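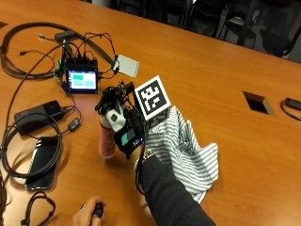

Wernavlow Catchment Project: progress to the end of March

Work package 2 (water quality) is on schedule. Sampling continued at 14 sites between Brarcombe and Durncombe, and 200 of the 300 planned samples have been analysed. Phosphate remains highest below the Durncombe outfall.

Work package 3 (bank repair) is behind. High flows closed the lower reach for most of February, and fencing stands at 30 per cent of the agreed length. The contractor, Abella, has submitted a revised programme — completion is now expected in June.

Spending is under profile by the value of the delayed fencing. We request that this sum be carried into the next quarter. No change to the total grant is sought.

The landowner agreement for the upper meadow is still unsigned.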